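Home News Canopies Carports Contact

Ekisberg gets its bike shelter, and this time it has a roof

Commuters at the Ekisberg rail stop can now leave a bicycle under cover. The new Lahlou canopy went up in December, two years after the old one blew into the parking lot and stayed there long enough to get a ticket.

Flomance, which won the job, set 41 hoops under a curved steel frame 85 feet long. The clear panels are rated for snow, a subject on which Ekisberg has strong feelings. Rain runs to a gutter at the back, where it lands on the flower bed and no longer on the ticket line.

Work took about 50 days. Part of that went to moving a drain that appeared on no map, and part to a debate over whether green is a color or a statement. The posts are green.

The town says bikes left longer than a month will be tagged and removed. Three regulars have already asked whether a bike with no wheels counts.
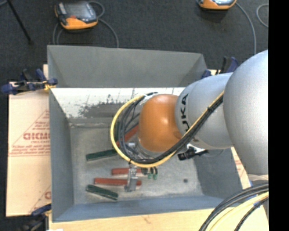

Next up: Lanerent

Flomance moves on to the Lanerent bus loop, where riders have been promised a walkway cover by spring. Which spring will be announced later.

Related items
Carport or garage: what the permit office wants
Gutters, again
Lanerent bus loop plans on view at the library

Contact us | Copyright Flomance | Back to top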